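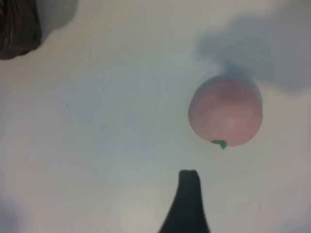
Page 3 of 6

Roller Blinds: Questions We Get Asked

Customer help, Skondley Blinds. Last updated November 7, 2024

Do I measure the window or the old blind?

The window, please. The old blind may have been the wrong size since the day it went up, and plenty of people only find this out when they order a second one to match. Use a metal tape. Cloth tapes stretch, and the one in the sewing box has been stretching since decimalisation.

What is the difference between a recess fit and an exact fit?

Recess size means you give us the width and drop of the opening and we take a little off so the blind doesn't scrape the plaster. Exact size means we make what you typed, to the millimetre, and ask no questions. If you have already taken off the clearance yourself, choose exact. If you take it off and then choose recess, it comes off twice and you get a draughty-looking stripe of daylight down each side.

My recess is 865 mm at the top and 844 mm at the bottom. Have I done it wrong?

Probably not. Walls are seldom as straight as the people who built them claimed. Measure in three places and give us the narrowest. In your case order 844 mm as a recess size and let us do the subtraction. If the difference is bigger than that, an outside fit will look tidier.

How much wall do I need for an outside fit?

We suggest an overlap of 85 mm on each side if you want the room properly dark. You can get away with less in a kitchen. Check for curtain poles, tiles, window handles and anything else that sticks out, and then check the handles again with the window open.

Is the Gastari fabric really blackout?

The fabric is. The blind as a whole is a rectangle hanging near a window, and light will come round the edges of any rectangle. For a shift worker or a toddler, go for an outside fit or add the Skalta side channels, which are sold separately and go up with screws or sticky pads. The pads don't care for textured paint.

Can I put one in the bathroom?

Choose the Landeg range, which has a wipeable coating and plastic-capped fittings. Gastari is a woven cloth with a backing and will sulk in steam. We don't cover it in bathrooms, and we do ask.

How do I clean it?

Dust with a dry cloth, or the soft brush on the vacuum at its lowest setting. Landeg can be wiped with warm water and a drop of washing-up liquid. Leave it down until it dries. Please don't put any of our blinds in the washing machine. Dilwyn Price on our repairs bench keeps the results in a drawer, and it is getting hard to shut.

It rolls up crooked. What now?

Check with a spirit level that both brackets are at the same height. If they are and it still wanders, pull the blind fully down and stick a short piece of masking tape on the bare tube, on the side it is drifting away from. Roll it up and look. One layer is usually enough, two at most. If you have reached four, ring us.

Which side does the chain go?

Whichever you like, but you need to say when you order. It's the box most people skip, and if it's left empty we make it right-handed. Swapping later is possible on Landeg and a nuisance on Gastari.

Do I have to fit the chain safety clip?

Yes. It is in the small bag with the screws, and it holds the chain tight against the wall so that a child can't get caught in a loop. Having no children of your own doesn't get you out of it, as other people tend to bring theirs round.

Can I send it back?

Made-to-measure blinds can't be returned because the colour looked different in March. If it is faulty, damaged or not the size you ordered, we remake it free of charge. Samples cost nothing and there are over 3398 fabric and colour combinations to choose from, so do ask for a few before you commit. Tape them to the glass and look at them in the evening as well as at noon.

How long does delivery take?

The current lead time is shown in the basket before you pay. Blinds wider than a front door travel on a separate van, and the driver will text you a two-hour slot. Somebody needs to be in. A neighbour will do, if you're still speaking.

Previous: Choosing a fabric
Next: Venetian blinds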